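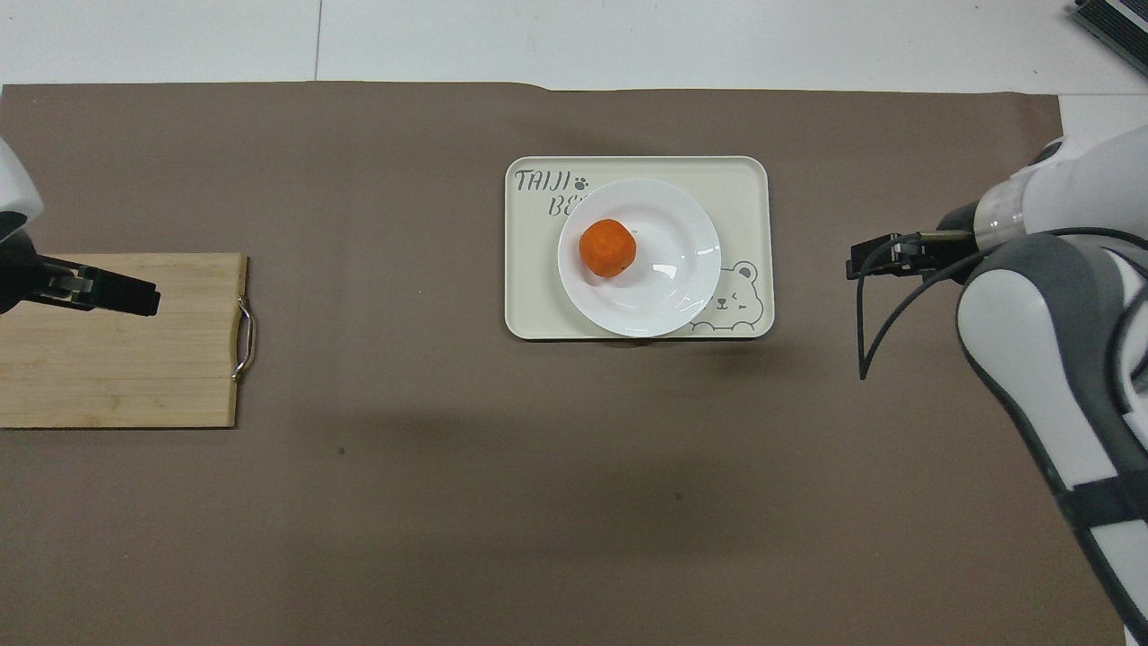

You'll get bored before the arms do, our guide warned us at the door, and she had a point – they want 300 goes at each job before they move on to the next! This was the open afternoon at Travum, up on the top floor of the Filleck building, and I'd been looking forward to it since April.

The job at our table was plates and food, on a tray with a cartoon bear on it (I want one). Someone steers both arms through the task, the whole thing gets recorded, then it's reset with everything shifted a bit and off they go again. They'd done 80 by lunchtime. The shifting matters, apparently, or the system only learns one spot on the table.

I had a turn on the practice rig next door and was hopeless. Five tries, two dropped sponges. My bad ones get kept too, in a separate folder marked as misses, so I've made my contribution to science.

Tea was downstairs at Cotitano afterwards, and the queue was shocking. Go early if they run it again, the practice slots were gone by three.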